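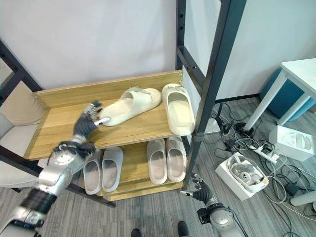 My street in Plalport got a letter last September asking us to stop parking on the sidewalk. It went to 188 homes and was signed by the parking firm, Honkanen, which keeps its own van on the sidewalk.

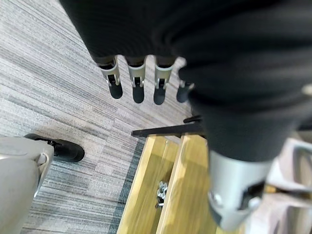 I don't mind rules. I mind paying 510 dollars a year for a permit that lets me look for a space – finding one is my own affair. On a good night it takes two laps of the block. 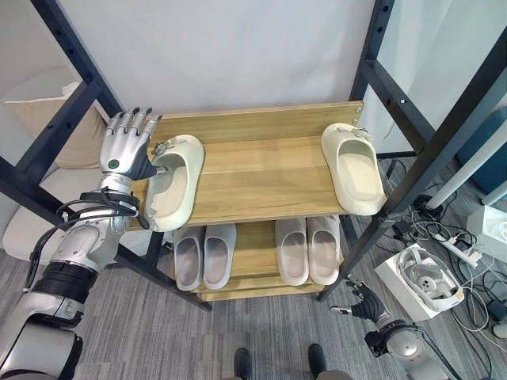

The town could paint some lines, or run the bus past seven. It has ordered five new signs instead, and they're going up where I used to park.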